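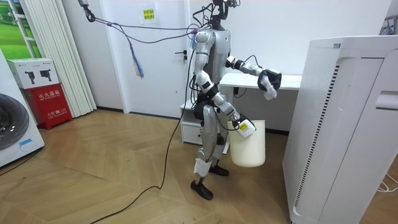
Plovden Humanoid Chores Set, release 2

Data card and README
Maintainer: Ewurabena Kwofie, Plovden student robotics club
Last revised: January 21, 2023

Summary

The set holds teleoperated episodes of household cleaning tasks, recorded by club members as the practical part of the second-year project module. It covers wiping, carrying and tidying with a full-size humanoid fitted with two grippers. Release 2 contains 3792 episodes, of which 3655 passed review. The rest are kept in a separate folder with a reason code.

Layout

episodes/ – one folder per episode, numbered in order of recording
rejected/ – episodes that failed review
tasks.csv – task name, start condition, end condition
operators.csv – anonymous operator codes
splits/ – train and test lists
tools/ – the Mastel reader and the Amoah review script

Each episode folder contains the video from a fixed room view, a joint log, a gripper log and a short text note by the operator. The note is free text. Spelling has not been corrected.

Tasks

There are 12 tasks. The ones most often asked for are:

wipe_surface: cloth in one gripper, wipe a flat or upright surface, return to the standing pose.
bucket_and_cloth: cloth in one gripper, bucket in the other. The bucket must stay off the floor until the end condition is met.
cloth_to_bucket: drop the cloth into a bucket placed on the floor.

In bucket_and_cloth the bucket is held by the rim. Release 1 used the handle in some episodes, and these have been moved to rejected/ with code H2. Do not mix the two releases when training on this task.

Recording

Episodes were recorded indoors by pairs of students, one operating and one on the stop button. The robot stays on its tether throughout. Operators change over after each block, and the code in operators.csv changes with them. An episode is ended by hand and stopped at 600 seconds if the end condition has not been met.

Both logs use the clock of the control computer. The video has its own clock and is aligned by the Mastel reader on loading. Episodes recorded before July carry an older header, which the reader also accepts.

Review

Every episode was watched once by a student who had not operated it. The reviewer marks success, failure or unclear. Failed attempts are kept in episodes/ if the logs are complete – failure alone is no ground for rejection.

Known problems

Tether cables cross the view in many episodes and may hide part of the head or shoulders.
Gripper force readings drift over long blocks. Treat them as relative.
The Jirnix conversion drops the operator notes. Use the original folders if you need them.
Task names with an underscore at the end are typing errors and will be merged in release 3.

Use

Free for teaching and coursework. For anything else, write to the maintainer first. Changes to tasks.csv go through a merge request with the affected episode numbers listed.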